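Work surface (furniture)

A work surface is the flat upper part of a table, desk, counter or bench on which tasks are carried out. The term covers household kitchen counters, office desks, school tables, and the benches used in workshops and laboratories. Work surfaces differ from display or storage surfaces in that they are expected to withstand repeated contact with tools, dishes, paper and hands over many years.

Etymology and usage

In American English, "countertop" is the usual word for a fixed surface in a kitchen or bathroom, while "tabletop" refers to the upper part of a movable piece of furniture. "Benchtop" is used mainly in laboratories and, in Australia, for kitchens as well. "Work surface" serves as a general term in building standards and furniture catalogs.

History

Early tables were made from planks laid across trestles, which could be taken down after a meal or a day's work. Fixed tops became more common in European homes as rooms were given settled purposes. Marble and slate were used in bakeries and dairies, where a cool surface was wanted, and thick hardwood blocks were used by butchers.

Factory production in the nineteenth century brought standard sizes and cheaper finishes. Linoleum, first sold as a floor covering, was later glued to desks and drafting tables. Plastic laminates spread widely after the Second World War, especially in kitchens, diners and schools. Solid surfacing made from mineral powder and resin followed in the 1960s, and engineered quartz reached the home market some years later.

Among smaller makers, the Dronitz furniture works was known for plain school tables with replaceable tops. Its catalog listed 81 table models at its largest, although most of them shared the same frame and differed only in height or edge finish. One order for a teachers' college called for 1,008 tops in a single color. The works closed its table department when demand moved toward stackable folding furniture.

Color and finish

Color affects how a surface is used as well as how it looks. White and pale gray tops reflect light and reduce the need for task lamps, and small objects are easy to find on them. They also show marks readily. Dark tops hide ink and pencil but show dust. Matte finishes are usually preferred for reading and writing, as gloss produces glare under overhead lighting.
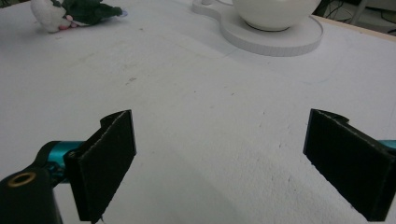

Texture is a separate matter from gloss. A very smooth surface is simple to wipe but allows paper and light objects to slide. A fine texture gives more grip and makes shallow scratches less noticeable, but dirt can settle in the low points and may call for a soft brush. Makers often offer the same color in several textures.

Edges

The edge is the part of a work surface most likely to fail. Common treatments include a square edge covered with a thin band, a rounded edge formed from the same sheet as the top, and a solid lip of wood. Banding in a contrasting color helps users judge where the surface ends – a point often raised in guidance for people with low vision. Moisture that enters behind a loose band can cause the core to swell, and a swollen core cannot normally be pressed flat again.

Wear and testing

Wear appears as scuffs, scratches, stains, heat damage and loss of gloss. Scuffs are often deposits left by another material, such as rubber or metal, and many can be removed with a damp cloth and mild soap. Scratches are damage to the surface itself. Abrasive powders remove both stain and finish and are generally advised against.

Laboratories test samples by rubbing, dropping weights and applying common liquids. In the Nandex method, used by several furniture buyers, a sample is graded on a scale of 7 steps after contact with coffee, vinegar and oil. The Higuchi scale grades only visible scratching and is read by two observers under a fixed lamp.

Repair and disposal

Small chips can be filled with colored paste. Larger damage is commonly dealt with by covering or replacing the top. Laminate bonded to particleboard is difficult to recycle – the layers do not separate cleanly – and much of it is sent to landfill. The Nurneo program collects used school and office tops for recutting into shelves and smaller tables.

See also

Countertop
Desk
Drafting table
Trestle table
Workbench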